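線の引き直し　サケスコム町議会の選挙区見直しを歩く

ブリルコンの坂を下りきったところに、町の掲示板がある。バスの時刻表、迷い猫の張り紙、合唱の練習日。その横に、1月から地図が1枚張られている。町の北半分を写した白地図で、太い線が坂の上を通り、点線が坂の下を通る。太い線がいまの選挙区の境、点線が新しい境の案だ。

この二本の線にはさまれた土地に、有権者が201人住んでいる。案が通れば、この人たちは次の町議選から、トンダッハ区に代わってルンド区の候補者に投票することになる。家も道も学校もそのままで、変わるのは投票用紙に印刷される名前である。

サケスコムの町議会は定数20。長いあいだ、この20の議席は北から南まで五つの選挙区に分けて選ばれてきた。人口の少ない丘側の区にも議員を置き、港側だけで物事が決まらないようにするための仕組みだった。区ごとの議席数は、最初に決めたときの人口をもとにしている。

問題は、その後に人が動いたことだ。丘の上のトンダッハ区では古い畑地に住宅が建ち、子どものいる世帯が増えた。川沿いのルンド区では紡績工場の閉鎖のあと、社宅の跡地が長く空いたままになっている。同じ議席数を持ちながら、トンダッハの一票はルンドの一票より軽い。町の規則では、区ごとの議員一人あたりの有権者数に一定以上の開きが出ると、次の選挙までに境を見直すことになっている。その時期が来た。

見直しの事務を受け持つのは、役場の選挙係である。係長のムーリャン・タリーは、机の上に折り目のついた地図を何枚も重ねていた。前回の見直しの地図、その前の地図、道路台帳の写し。いちばん下の地図は端が茶色くなっている。

「議席を動かすか、線を動かすか、どちらかです」とタリーは言う。「議席を動かすと、ルンドは一人減らされます。線を動かすと、誰かが隣の区に移ります。どちらも、される側には気持ちのいい話ではありません」

選挙係が出した案は、線を動かすほうだった。ルンド区に隣り合う地域のうち、道がつながっていて、一度に移せて、学校の通学区を割らずに済むところを探すと、ブリルコンの坂の下が残った。タリーによれば、ほかにも候補はあった。港側のある通りを移す案は、通りの片側だけが別の区になるため見送った。鉄道の北側を移す案は、数が大きすぎて今度はトンダッハの側が軽くなりすぎる。

ブリルコンの住民の反応は一様ではない。

坂の中ほどで自転車の修理をしている男性は、区がどちらでも構わないと言った。町議選には毎回行くが、選んだ人が自分の区の代表だと意識したことはあまりない。困ったときは役場に電話をかける。去年、側溝のふたが割れたときもそうした。ふたは取り替えられた。それが議員の働きによるものかどうかは知らないという。

その向かいに住む女性の話は違った。彼女は冬に坂が凍ることを、トンダッハ選出の議員に繰り返し訴えてきた。砂箱が坂の上と下に置かれるまでに二冬かかった。議員は坂を自分の足で歩いて確かめに来た。区が変われば、また最初から説明しなければならない。ルンドの議員は平らな土地に住んでいて、坂の話は通じにくいだろう、と彼女は考えている。

ルンドの側にも言い分がある。川沿いの商店で聞いた話では、ブリルコンの人たちはもともと買い物に下りてくる。医者も郵便局も下にある。坂の上の住宅地とは道路の成り立ちも違い、古くからの家はルンドの工場に勤めていた家が多い。店主は、戻ってくるようなものだ、と言った。ただし古い地図を見る限り、ブリルコンが選挙区としてルンドに入っていたことは一度もない。

投票所の場所も話に上る。いまブリルコンの人は坂を上がり、トンダッハの小学校で投票している。案が通れば投票所はルンドの旧公会堂になる。地図の上では近い。歩けば下り坂で、帰りは上りになる。坂の下の端に住む人にはいまより近く、坂の上寄りに住む人には遠くなる。バスを使うと旧公会堂まで乗り換えなしで行けるが、日中は本数が少ない。選挙の日だけ便を増やせないかという質問が説明会で出て、選挙係は運行会社に相談すると答えた。

説明会は夜の7時から、トンダッハの小学校の体育館で開かれた。折りたたみ椅子が並び、前に地図を映す白い布が下がっていた。タリーが案の内容を読み上げるのに20分を使い、残りは質問に充てられた。

最初に手を挙げた人は、区の名前を変えられないかと尋ねた。ルンド区にブリルコンが加わるなら、ルンド・ブリルコン区と呼ぶべきだという。次の人は、そんな長い名前は投票用紙に入らないと言い、後ろのほうで笑いが起きた。タリーは、名称の変更は今回の見直しと別の手続きになると説明し、要望として書き留めた。

三人目の質問は長かった。なぜ五つの区に分ける必要があるのか、町全体を一つの選挙区にして全員で20人を選べばよいのではないか、という内容である。これは前回の見直しのときにも出ている。町全体を一区にすれば、境を引き直す必要はなくなる。一票の重さの差も消える。その代わり、投票用紙には候補者全員の名前が並び、有権者は知らない人の中から選ぶことになる。人の少ない区の候補者は、町の反対側まで歩いて票を集めなければならない。

タリーはその場で賛否を述べなかった。役場の職員が述べることではない、という考えからである。あとで聞くと、一つの区にする案は規則の改正が要り、今度の選挙には間に合わないとだけ答えた。

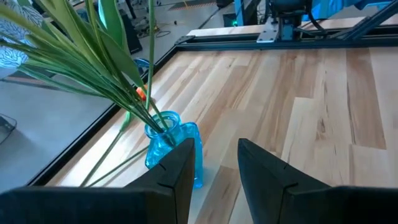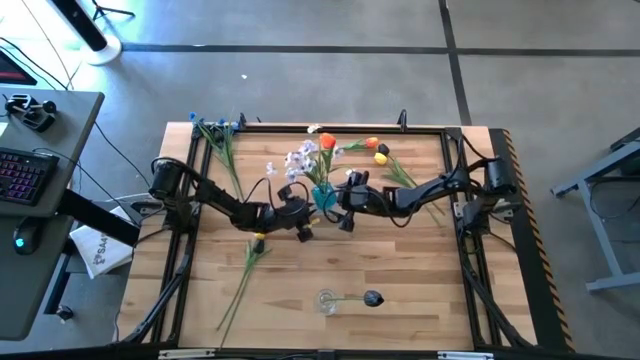 明るい色の木の天板。1枚目の写真では、青いガラスの花瓶が置かれている。

案に対する意見は、書面で出すことができる。用紙は役場と図書館の窓口に置かれ、町の広報にも切り取り用の欄がついた。署名を集めて別の案を求める道もある。町の規則では、300人の署名が集まれば、町議会は代わりの案を議題にしなければならない。

ブリルコンの有権者は201人なので、全員が署名しても足りない。坂の上の住宅地やルンドの住民の名前が要る。署名を集めている人たちもそこを承知していて、週末の朝はトンダッハのパン屋の前に立つ。代わりの案の中身は、線をいまの位置に残し、議席の数のほうを動かすというものだ。つまりルンドから一つ減らし、トンダッハに一つ足す。

この案は、トンダッハの住宅地では受けがよい。議員が一人増えるのだから当然だろう。ルンドでは署名する人がほとんどいない、と集めている側も認めている。ブリルコンの坂のために始まった署名が、区と区の議席の取り合いになりかけている。坂の砂箱の話をしてくれた女性も署名の用紙を預かっているが、ルンドの議員を減らしたいわけではないと言い、少し困った顔をした。

現職の議員たちの口は重い。線の引き方は自分の当選に関わる。ブリルコンで毎回まとまった票を得てきたトンダッハの議員は、案への態度を決めていないと言った。決めれば、自分の票のためだと受け取られる。ルンドの古参の議員も、議席が減る案に反対すれば保身と言われ、賛成すれば地元に申し開きができないと話した。二人とも、選挙係の出したものをまず読んでほしいと言って話を終えた。

議員が自分たちの選挙区を自分たちで決める仕組みには、以前から批判がある。近隣の町の中には、外部の人に線を引かせ、議会は可否だけを決めるようにしたところもある。サケスコムでは、案をつくるのは選挙係、決めるのは議会という分担になっている。選挙係は議会に修正を求められれば応じなければならない。前回の見直しでは、港側の線が議会の審議の途中で通り一本分ずれた。理由は議事録に「地域の一体性を考慮して」とあるだけで、どの地域の何が一体だったのかは読み取れない。

その港側の通りを歩いてみた。境になっているのは、倉庫の裏を通る細い路地である。東側の家はひとつの区、西側の家は別の区で、路地の幅は車が一台通れるかどうかだ。西側の家の人は、選挙の時期に向かいの家と違うはがきが届くのでそれと知る、と言った。候補者の車も路地の途中で引き返していくことがあるという。そのほかの日に境を意識することはない。

タリーが今回の案で通りを割らないことにこだわったのは、この路地のことが頭にあったためらしい。彼女は前回の見直しのとき、まだ窓口の担当だった。投票所を間違えた人が選挙の日に次々と電話をかけてきた。歩いて行った先で名簿に名前がなく、もう一方の投票所まで行き直した人もいたし、そのまま帰った人もいた。帰った人が何人いたのかは記録に残っていない。

「線そのものより、知らせ方で失敗したと思っています」とタリーは言う。そのときの通知は、普通の入場券と同じ色の紙だった。どこが変わったのかは裏面に小さな字で書いてあった。今度は区が変わる世帯だけ紙の色を変え、表に新しい投票所の地図を刷る。印刷の見積もりはもう取ってある。案が通らなければ使わないが、通ってから頼んだのでは間に合わない。

色を変えることには、係の中で異論も出たそうだ。色つきの封筒が届くと、税金の督促と間違えて開けない人がいる。結局、封筒は白のままとし、中の紙だけを黄色にすることに落ち着いた。こういう細かいことを決める会議が、1月だけで何度も開かれている。

意見書を読ませてもらった。名前の部分は伏せてある。賛成も反対も、短いものが多い。「近くなるのでよい」「いまのままでよい」「坂のことを忘れないでほしい」。用紙の裏まで使って、トンダッハという地名の由来を書いてきた人もいる。選挙区とは関係がないが、選挙係はこれも受理し、番号をつけて綴じた。

子どもの字で書かれたものもあった。自分はまだ投票できないが、引っ越していないのに区が変わるのはどうしてか、という質問である。意見書には個別に返事を出さない決まりになっているため、タリーは説明会の資料に一項目を足した。選挙区は住所とは別のもので、人の数が変わると境も変わる、という三行ほどの文章だ。通学区は変わらないことも書き添えた。

反対の意見でいちばん多いのは、議員とのつながりが切れるというものだった。これについて選挙係の資料は何も答えていない。町の議員は区ごとに選ばれても町全体のために働くことになっていて、別の区の議員に相談してはいけないという決まりはない。とはいえ次の選挙で自分に投票できない人の相談を、議員がどれだけ熱心に聞くかは別の話である。砂箱を置かせたトンダッハの議員に聞くと、坂の話なら区が変わっても聞くと言った。

賛成の意見では、数の不公平を直すべきだという声が目立つ。トンダッハの新しい住宅地からのものが多い。越してきて間もない人は、坂の下に知り合いが少なく、線がどこを通るかにあまり関心がない。自分の一票がルンドの一票と同じ重さになることのほうを気にしている。ある人は、区ごとの有権者数を議員の数で割った表を自分でつくり、意見書に添えていた。数字は選挙係のものと合っていた。

議会での審議はこれからになる。本会議の前に、各区の議員が一人ずつ出る会議で案を検討し、必要なら修正する。傍聴席は先着順で、入りきらない場合は隣の部屋に音声を流す。署名が締め切りまでに300人に届けば、代わりの案も同じ日に審議される。届かなければ選挙係の案だけが残る。

署名がいまどこまで集まっているかは、集めている人たちも外には言わない。パン屋の前に立っていた男性は、用紙を挟んだ板を脇に抱え、思ったより時間がかかるとだけ話した。立ち止まる人の多くは、まず自分がどの区に住んでいるのかを尋ねるのだそうだ。それで彼は地図も持ち歩くようになった。掲示板のものと同じ白地図で、何度も開いたせいで折り目のところが破れ、裏からテープで留めてある。

地図を見せると、たいていの人は自分の家を探す。見つけると指で押さえ、太い線と点線を目で追って、どちらの側かを確かめる。そこで署名せずに行く人もいるし、名前を書く人もいる。点線の近くに住む人ほど、長く見ている。

意見書の受け付けは役場の1階で続いている。窓口は夕方5時まで、用紙は図書館でも受け取れる。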